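Hand comparison at the Liu workshop: first results
1 Jun 2024

In the last newsletter we promised to write about the two robot hands we are comparing for the small parts line. We have now used both of them on the same arm, with the same controller, and we can share what we learned so far.

The first one is the Folum hand, with jointed fingers. The second is the Truvon gripper, which has only two flat jaws and is much simpler. Each of them had to pick the same 50 parts from a tray and put them in a box. We did this in the morning and again after lunch, when the motors had been running for a long time.
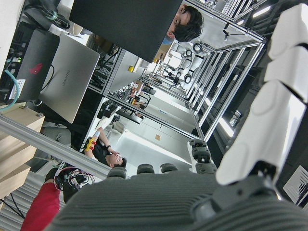 The Truvon was faster in both rounds and it dropped six parts. The Folum dropped only four, but it needed nearly double the time, and with the thin washers it often closed too early. We think this is a matter of settings. The force limit in the controller is one value for all the fingers, and we would like to have it for each finger separately. We have asked Folum about this and they have promised an answer.

The wrist camera also gave us some work. With the Folum hand mounted, the knuckles hide a big part of the view, so the camera sees the part well only from a certain height. We changed the approach path and it became better. With the Truvon we did not have this problem.

For cables, please use the longer set from the Vernomus box, number 1804. The short set pulls at the wrist when the arm turns fully to the left.

The next test is in July, with soft packaging. If your group has parts that are difficult to hold, please bring a small bag of them to the workshop before then and write your group's name on it.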